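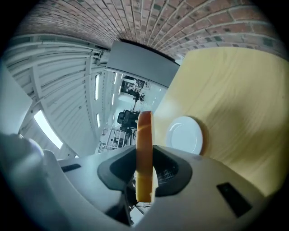

Bread, side on. Plate standing by.

Right, a thread about toast, which I have been thinking about for most of May and would like to stop.

1/ I grew up in a house where bread went straight on the table. Crumbs were a fact of life, like weather. Then I moved to Oltoscombe and began sharing a kitchen with Yareli Villaseñor, who believes in plates.

2/ Not big plates. Small ones. A slice of bread, in her view, needs a plate just large enough to hold it and no larger, and if you reach for a dinner plate at breakfast she goes quiet in a way you can hear from the hall.

3/ I used to think this was fussy. I have since wiped down a pale wooden table every morning for a whole winter and I withdraw the remark.

4/ Things that get into wood grain: crumbs. Jam. A substance I believe was honey, though it had been there long enough to have opinions of its own.

5/ Anyway, the crust. I am pro-crust. A good golden one with a bit of shine to it is the only part of a slice that puts up any kind of fight. People who cut them off should have to eat them separately, afterwards, on a small plate.

6/ Someone has already replied to say that crusts are "just the packaging". Blocked. (Not blocked. It's my brother.)

7/ The bakery here is called Tovar and opens at 6. I've been at 6 precisely once. There was a queue. Every person in it looked as if they had been up for hours and had already done something useful with a spade.

8/ Their ordinary white loaf costs less than the bus fare to go and get it, so I walk, so I arrive hungry, so I buy two, so one goes in the freezer and I forget it's there. We currently own a lot of frozen bread.

9/ Frozen bread is fine for toast, before anyone starts. Slice it first. I froze one whole in my first year here and had to go at it with the big knife and my full body weight while Yareli read out the number for the minor injuries unit.

10/ Slice thickness. Yareli cuts hers so thin you could post it. I cut mine like a doorstop and then it jams in the toaster and I have to turn the thing off at the wall and fish about with a wooden spoon handle. Neither of us is going to change.

11/ The toaster has a dial from 1 to 5. At 1 it warms the bread slightly, like a kind thought. At 2 it's burnt. I have no idea what 3 to 5 are for. Roofing, possibly.

12/ A few of you have asked about the plates. They're from a box of odds and ends at the Skukis sale, where you pay for the box and take your chances with whatever is underneath. We got small plates, a gravy boat and a lid. We've never found out what the lid was for. It fits nothing we own and we have tried it on everything, including the dog's bowl.

13/ Plain white, since you ask. I wanted the ones with the blue rim. I was outvoted, one to one.

14/ I also painted the upstairs landing, in a Colorus yellow that looked like butter on the card and looks like custard on the wall. In the mornings, with the light coming in, it's lovely. By teatime it's a school dinner.

15/ Someone wants to know what goes on the toast. Butter, right to the edges. If you leave a dry border I assume you were interrupted by bad news.

16/ Marmalade at weekends. Yareli has peanut butter AND marmalade, on the same slice, at the same time, and I have decided that a shared household depends on my looking out of the window while this happens.

17/ Update: I have been told by Yareli, who can read, that she does not "go quiet". She says she is "giving me time to notice".

18/ I've noticed. I'm using the small plate. There are still crumbs on the table, and I would like it recorded that they're from the thin slice.

19/ Muting this now, the freezer won't shut and I need to go and lean on it.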